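Chapter 9
Fastenings and Joints in Everyday Goods 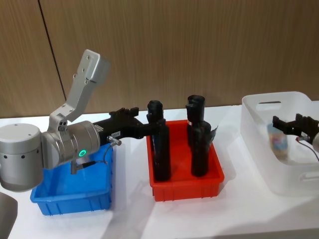

9.1 Why things are joined

Very few of the objects we use are made in one piece. A spoon may be, or a plain glass, but a chair, a kettle or a pair of shoes is put together from parts, and the parts have to be held to one another in some way. The choice of fastening affects the price of the object, how long it lasts and whether it can be mended.

This chapter deals with three families of joint. Mechanical joints use a separate part such as a screw, bolt, rivet or nail. Bonded joints use glue, solder or a weld. Interlocking joints depend on the shape of the parts themselves, as in a dovetail or a snap-fit lid. Many products use more than one family, and you will often find a glued joint with a screw through it.

9.2 Permanent and temporary joints

A temporary joint can be undone and made again without harm to the parts. Bolts are the usual case. A permanent joint can only be undone by breaking something: the weld is cut, the rivet is drilled out, the glue line is split.

The division is less tidy in practice. A wood screw driven into softwood will come out, but each time it goes back the hole is a little larger and the grip a little weaker. After a few rounds it may hold nothing at all. Hot-melt glue, on the other hand, is sold as a permanent fixing but lets go when it is warmed.

9.3 Case study: the Virkum stool

The Virkum is a kitchen stool with a round seat and four legs. In the first version each leg was glued into a socket under the seat. The stool was cheap to make and stood up well to a load of 225 kg placed squarely on the seat. It did badly when people rocked on it, and of the first 700 sold, 133 came back with a loose leg.

The second version kept the socket but added a bolt through each leg, with a washer under the head. Assembly took longer and the price went up. Returns fell, and a loose leg could now be tightened at home with a spanner — something the glued stool did not allow. We shall come back to the Virkum in section 9.6, where the forces on a leg are worked out.

9.4 Terms used in this chapter

Clearance hole: a hole slightly wider than the bolt that passes through it.

Pilot hole: a narrow hole drilled to guide a screw and keep the wood from splitting.

Shear: a load that tries to slide one part across another.

Tension: a load that tries to pull the parts away from each other.

Before you start section 9.5, find two objects at home that have come apart at a joint. Note the family of joint, the direction of the load and which part gave way. Keep your notes, as they will be needed for the practical work on testing glue lines.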